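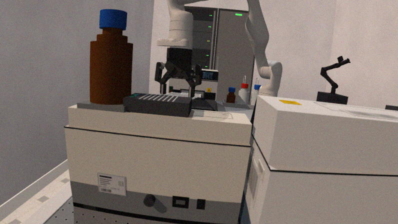
A brown bottle with a blue cap stands on a benchtop instrument. Private well testing in Tatlow will now be paid for by the county.

Tatlow County will pay for well water testing at every household that is not connected to a public water line, under a plan approved by the county board in August 2022.

The program covers 2,595 private wells, most of them in the townships of Gusum and Lema. Until now, owners who wanted their water checked had to arrange it themselves and pay the lab directly. The board voted to cover one full test per well, along with a repeat test for any household whose first result comes back over a state or federal limit.

Private wells are not regulated in the same way as public water systems. A town that runs a public supply has to sample it on a set schedule and share the results with its customers. A family with its own well has no such schedule, and many wells in the county have not been tested since they were drilled.

"We have people drinking from wells their grandparents put in," said Trinity Tillman, the county's environmental health director. "Some of them have a folder with every result going back years. A lot of them have nothing, and they would like to know."

The county began looking at the issue after a dry spring left water levels low in parts of Gusum. In July, the health department offered free nitrate screening at the Gusum fire hall. Residents brought in 600 samples, far more than the department had planned for, and staff had to send for extra bottles before noon.

Of those samples, 20 were over the federal limit for nitrate, which is 10 milligrams per liter in public drinking water. Most came from farms and older homes along the Lema road, where wells tend to be shallow. High nitrate is a particular risk for babies under six months, and the department called each of the affected households the same week. It advised those with infants to use bottled water for mixing formula. Boiling does not remove nitrate.

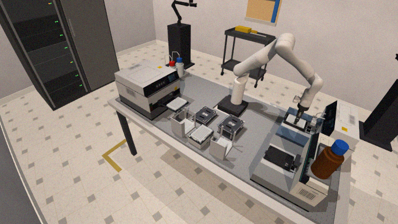
The new program goes further than the July screening. Each sample will be tested for nitrate, coliform bacteria, arsenic, lead and manganese, and owners will also get readings for hardness and pH. The work will be done by Drerico, a regional lab that already handles samples for several public systems in the area. Results are to be mailed within three weeks of the day a sample is dropped off, with a phone call first if bacteria or high nitrate is found.

Gualtiero Russo, who manages water testing at Drerico, said the most common problem with home samples is the way they are collected.

"People fill the bottle from a garden hose, or they rinse it out first," Russo said. "The bacteria bottle has a powder in it that needs to stay there. Take the screen off the kitchen tap, run the cold water for five minutes, fill to the line and put the cap straight back on."

Samples for bacteria have to reach the lab within 30 hours of being collected and should be kept cold on the way. Russo said a cooler with an ice pack is fine, as long as the bottle does not freeze. Samples that arrive too late will be turned away, and the owner will be given a new kit at no charge.

Money for the program comes from the county's general fund. The board first discussed asking owners to pay part of the lab fee, but dropped the idea after residents from Lema spoke against it at a public hearing. Several said that they pay the same county taxes as people in town and get fewer services for them.

Two members voted against the plan. They said they supported testing but wanted it limited to homes with children or with wells less than 50 feet deep. Tillman told the board that well records in the county are incomplete - in many cases the depth is unknown even to the owner - and that sorting households in that way would take longer than testing all of them.

Results will go to the well owner and to the health department. The department plans to publish a map showing results by township, without addresses. Owners who are selling a home are not required by the county to hand over the results, though Tillman said they should check what state law asks them to disclose.

The program does not pay for treatment systems or for drilling a new well. Households with a high result will be sent a list of options and can ask for a home visit from department staff, who will look at the well cap, the casing and the distance to septic tanks and animal pens. A cracked cap or a gap around the casing can let surface water in, and Tillman said those repairs are often cheap.

Renters can take part too, but the department will need the property owner's signature on the form. Wells used only for livestock or irrigation are not included.

Kits will be handed out at the health department in Tatlow, the Gusum fire hall and the Lema town office. Each household can pick up one kit per well. Residents who cannot travel may ask for a kit by mail, and a driver will collect filled bottles from the Gusum and Lema sites each weekday morning. Bottles should be dropped off before 9 a.m. to make that day's run.

Homes that had a high nitrate reading in the July screening will be first in line. The department is contacting those owners by letter, and they do not need to apply.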